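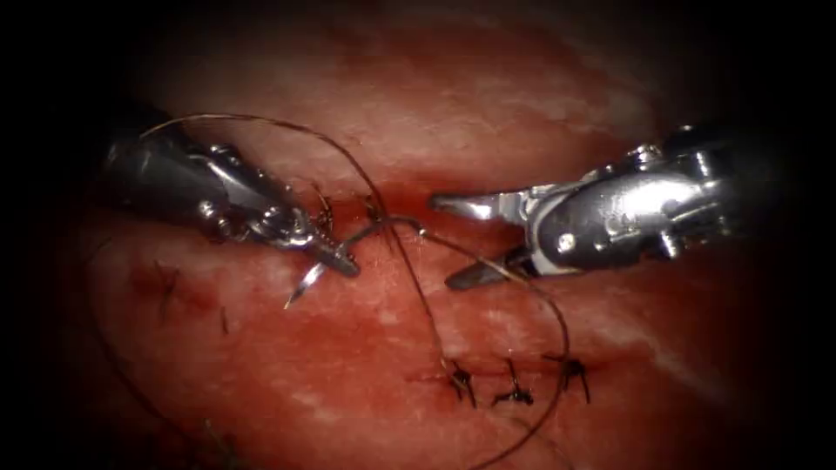
Ticket 137: right jaw slow to close at the needle handoff

Print this page | E-mail this page

Opened by Bevan Bolger, shared workshop, August

Hello again, and thank you for being so patient with me on the last one! The two-arm suturing build is coming along nicely, but the right gripper (the one on the Stiline driver board) waits 700 ms before it closes. The left jaws hold the curved needle just fine while the right ones sit there open, and by then I've usually lost my nerve and hit stop.

Tried so far:
- Swapped the Fendano cable for a spare. Same delay.
- Put new firmware on the board. Same delay, and I had to redo my jaw limits, which took the whole evening.
- Dropped the command buffer from 40 to 2. Much better! The wait is short enough now that I can live with it.

I've gone on to the needle driver with its jaws open in a narrow V, the needle across the wrist joint and the black thread looped above.

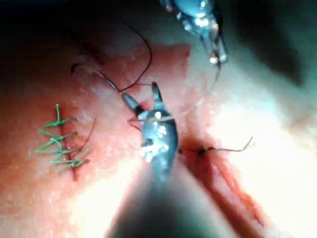
Does the buffer setting survive a power cycle?

Only if you save it to the board before switching off.

We use cookies to remember your settings. Accept | Manage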